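Contra a lista de palavras

Outra vez a mesma conversa no intervalo. "Quantas palavras já sabes?" O Wissam Karam sabia 500. Eu, que comecei antes dele, nem metade. E no entanto quem pediu informações ao telefone, em finlandês, fui eu.

Não é mérito nenhum. É método. Ou falta dele.

Passámos o mês de maio a decorar listas. Cores, móveis, dias da semana, partes do corpo. 17 palavras por aula, teste no fim, esquecer, repetir. O Plitus manda o lembrete, a gente carrega no botão, sobe a barrinha. Muito bem. E depois aparece alguém a falar a sério e nada, branco total.

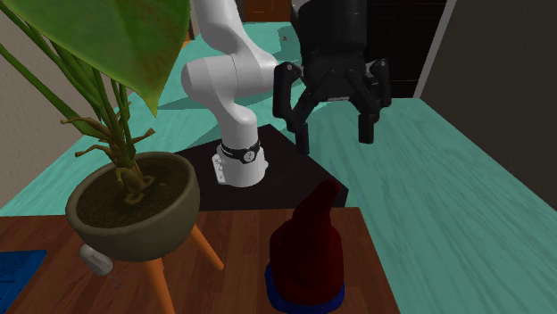
Porque uma língua não se guarda em gavetas. Guarda-se em frases. Feias, curtas, com erros. "Quero isto." "Onde fica?" "Não percebi, outra vez?" Com isso já se vive. Com a lista dos 148 substantivos do manual Ivari não se compra um bilhete de autocarro.

Dirão: sem vocabulário não há frase. Claro. Mas o vocabulário vem agarrado à frase, é assim que as crianças fazem e ninguem lhes dá teste. Decorei "pöytä" (mesa) quatro vezes, em quatro listas diferentes. Só ficou quando tive de dizer que uma coisa estava em cima dela. Aí entrou o caso, a terminação, tudo junto.
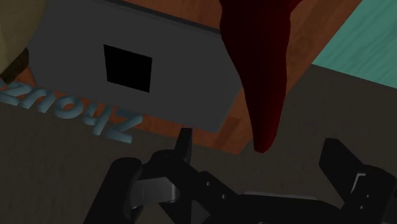

Um quadrado preto sobre um painel cinzento.

O Tapio Heinonen, que nos dá as aulas de conversação, discorda de mim em parte. Acha que as listas servem no princípio, umas 4 semanas, para dar confiança. Aceito. Quatro semanas, nem mais um dia. O problema é que no nosso curso elas duram o ano inteiro e a conversa fica para os últimos dez minutos, quando já toda a gente está a arrumar o caderno.
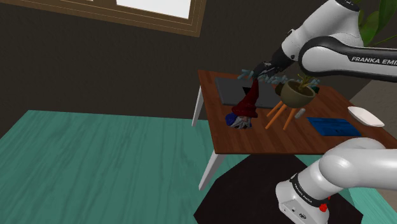
Clube de Línguas Koskela | Secção de Finlandês | Opinião

Proposta, então. Inverter. Conversa primeiro, lista depois, feita por cada um com o que lhe faltou dizer. Sem nota. Quem quiser continuar no Plitus continua, não tenho nada contra, até uso no autocaro.

E acabar com o quadro das pontuações, por favor. Aquilo só serve para os do costume. Levo isto à próxima reunião, quem concordar que apareça.

2025-05-24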